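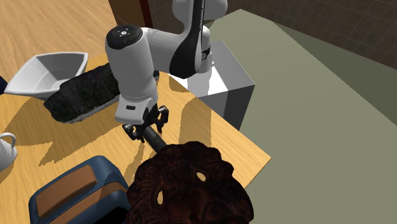

Good morning, everybody, and thank you for coming in before the coffee was ready (it's on its way, I promise!). I'm going to talk about late arrivals, and what the guest remembers about them.

Slide 2. Savolainen has 44 rooms, and in November a good half of our guests come off the evening ferry from Astano. They're tired, they're hungry, and they've usually got a child asleep on one shoulder. Pause here and let people picture their own lobby.

We used to ask for a card, a signature, a breakfast time and a parking plate, all while that child got heavier. Now we ask for the name and hand over the key, and the rest waits until morning. I was nervous about it, I'll admit, and so was the night desk.

Slide 3. The soup. We keep a pot going until 1 a.m., and it costs us $300 a month, bread included. I have had more kind notes about that soup than about the sauna, which cost a great deal more!

Tell the Novurden story if there's time, but keep it short, as I always run over on that one.

Last slide. Ask how many of them have checked in to their own hotel at midnight, with luggage. Wait for hands, then take questions.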